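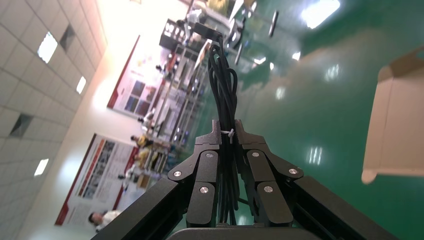 The drawer under the phone

6 min read

Every house has one. Second from the top, usually, or the shallow one that never quite shuts. In the flat where I grew up it was under the telephone, and it stayed there for years after the telephone went.

Keys to doors we'd moved away from. Takeout menus. A tape measure. Batteries nobody had tested. And cords, always cords, a whole nest of them, black mostly.

I've been asking people about their drawers since September. Started as a short thing for the back page. Then people kept writing in.

So-yul Yeo keeps hers in a shoebox, strictly speaking. She rents two rooms over a bakery in Tatton and has moved six times. The shoebox comes every time, lid taped. "I don't open it," she told me. "I just carry it up the stairs." When she did open it, for my benefit, on her bed, with the bakery fans going below: a bike light, foreign coins, a hotel sewing kit, three phone chargers and a door handle. The door handle stumped her. She turned it over for a good minute. Then it went back in.

That's the part that interests me. It went back in.

Arlindo Sampaio cleared out his mother's house in Jostitz last spring and gave himself a weekend to do it. The big things went quick. Sofa, wardrobe, the good dishes, a cousin came with a van. It was the kitchen drawer that ate Sunday afternoon. She had saved the twist ties off every loaf of bread, sorted by color, in a jam jar. Rubber bands on a pencil. Warranty cards for a toaster, a radio, a fan, going back to before he was born.

He kept the jar. He says he'll throw it out when he gets round to it. It's on his windowsill, I saw it.
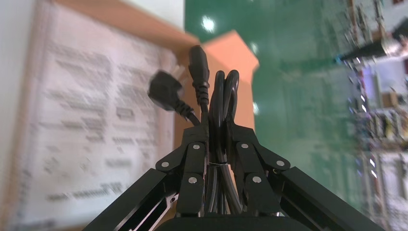 What we think we're saving

Money, a bit. Most of what's in there cost something once, and throwing it away means admitting the cost is gone. But a lot of it came free with something else. Spare screws in a little bag. The second cord, the one you didn't need, still tied up the way it came. You can't call that thrift really. You didn't buy it.

Mateja Vukadinović has a view on this. She runs a repair night upstairs at Eketti, the secondhand store by the bus station, and she has seen what comes out of people's bags. They'll bring in a lamp and, with it, a sack of bits that might go with the lamp. Hardly ever do. She keeps the sack anyway.

"People want the stuff to be useful to somebody," she says. "They hand it to me and they look ten years younger."

Her own drawer? She laughed at me. She has four.

I tried an experiment, if you can call it that. Asked readers to empty one drawer onto a table and write down what was in it, everything, no tidying first. I got 102 lists back. The longest had 1,018 items on it, from a retired couple in Shirima who counted the thumbtacks one by one and then apologized for not counting the staples. Shortest was 25 and came with a note saying she'd just had a clear out and felt sick about it.

Reading them was slow work and I liked it alot. Birthday candles, half burned. Ticket stubs. A dog's tag, the dog long dead. Somebody's first tooth in a film canister, unlabeled, and a family argument over whose. Allen keys, allen keys, allen keys.

Then the cords. They were on nearly every list and hardly anyone could say what half of them belonged to.
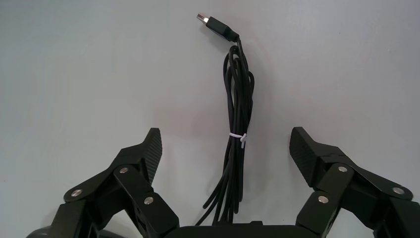 Ro-un Koo wrote the list I've gone back to most. It was on the back of an envelope. Hers is a desk drawer, inherited with the desk, and she never emptied it, she just put her own things in on top. So there's a layer of her, and under that a layer of a man who did the accounts for a shoe factory. Fountain pen nibs. A ruler with his initials cut in the edge. She's never met anyone who knew him. She sharpens her pencils with his knife.

Shaimaa Farouk went the other way. Tipped the lot in a trash bag one evening, tied it, took it down to the curb before she could look. No regrets for a week. Then she needed the little key that bleeds the radiators. Drove across town for a new one, and put it in the empty drawer, where it slid about every time she opened it, and the noise got on her nerves. So she put a dishcloth in. Then some string. The menu from the new Thai place, some stamps, a flashlight becuase the hall bulb had gone.

By the time I visited it was sticking again. You have to lift and pull.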